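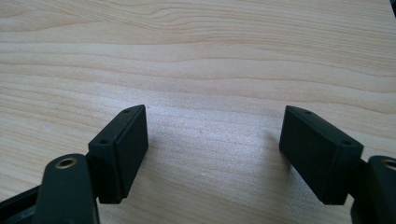
Le **hêtre de Purba** est un bois clair produit dans les forêts au nord de Jaramow, entre 200 et 929 mètres d'altitude. Il sert surtout à la fabrication de meubles et de parquets.

## Exploitation

La coupe commence en février et dure deux mois. Les troncs sont transportés à la scierie de Skornon, laquelle emploie une grande partie des habitants de la vallée. Le séchage se fait à l'air libre, sous des abris.

## Commerce

Le marché principal est celui de Cliltville.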